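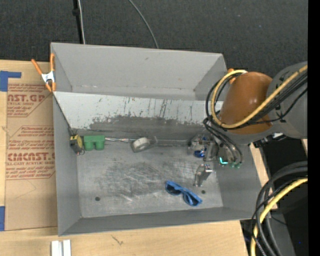
Page last changed: March

Cleaning and Looking After Sunglasses and Everyday Glasses

Most scratched lenses get that way during cleaning. Dust is gritty, and a dry shirt tail drags it across the surface. The methods on this page work for plastic and glass lenses, tinted or clear, unless a note says otherwise. If your glasses came with a care card, follow the card first.

Basic wash

Wash your hands with plain soap and dry them. Hand lotion left on your fingers will end up on the lenses.

Run the glasses under lukewarm tap water for 20 seconds. Hot water can damage lens coatings.

Put one small drop of dish soap on each lens. Use the clear or pale kind without lotion or added citrus. Rub both sides with your fingertips, then do the nose area, the frame front and the full length of the temples.

Rinse again and shake off the drops. Dry with a clean cotton dish towel that has been washed without fabric softener, or with a microfiber cloth. Paper towels and tissues leave lint and can scratch plastic.

Sunscreen and skin oil

Sunscreen leaves a film that smears when you wipe it. Two washes usually clear it. If the film is on the frame only, use a damp cloth with dish soap and keep going over the spot. Plastic frames that have turned whitish around the temples have often dried out from sun and skin oil. Washing will take off the residue but won't bring back the finish once the surface itself has changed.

Heike Wegener wrote in to say she keeps a soft baby toothbrush by the sink for the groove where the lens meets the frame. Wet it well and stay off the lens itself.

Salt and pool water

Rinse in fresh water the same day. Salt crystals dry in the hinges and grind when you open and close the temples. For a stiff hinge, soak the hinge end in a cup of lukewarm water for a few minutes, work it gently, and dry it. A very small amount of sewing machine oil on the tip of a toothpick can go on a metal hinge. Wipe off the extra. Skip the oil on molded plastic hinges.

Loose screws

You need a small flat or Phillips screwdriver, depending on the screw, and a light-colored towel to work over. The towel stops a dropped screw from rolling.

1. Open the temple halfway and line up the holes.
2. Turn the screw until it is snug, then stop. Forcing it will strip the threads.
3. If it keeps backing out, take it out, touch the threads with clear nail polish, and put it back in. Let it dry overnight before wearing.

A missing screw can be replaced for a short while with a bit of thin wire or a trimmed toothpick. Repair kits from the drugstore have assorted screws, and the one from Nomstead I have used for years came with 29, of which two sizes did nearly all the work.

Storage

A hard case is best. In a workshop, hang the case on a hook away from the grinder and the paint shelf. Glasses set down on a bench or in a parts bin pick up grit, so rinse before you wipe.

If you have to put them down without a case, fold them and rest them lenses up.

Don't leave them on the dashboard. A closed car gets hot enough to warp some plastic frames and craze the coating on the lenses.

Jawad Arain asked about keeping several pairs by the back door. A shallow drawer lined with felt works, with a strip of thin wood between pairs. An old silverware tray does the same job. Wash the felt now and then or it becomes a source of grit itself.

Cloths

Microfiber cloths go in the wash with a little liquid detergent, no bleach and no softener. Air dry, or tumble on low with nothing linty. Once a cloth has been used on tools or countertops, keep it there. I mark mine with a laundry pen.

Things to keep off lenses

Window cleaner with ammonia
Vinegar
Bleach
Nail polish remover
Toothpaste and baking soda, which are often suggested for scratches and will dull a coated lens
Furniture polish

A scratch in a coating can't be buffed out at home. If it sits in your line of sight, ask an optical shop about new lenses for the frame.

Homemade spray

Lakshmi Iyer's version, for clear uncoated lenses only: 200 ml distilled water and one drop of dish soap in a clean spray bottle. Swirl it, don't shake. Mark the bottle and mix a new batch every couple of weeks.

Next page: Rubber gloves, drying and storing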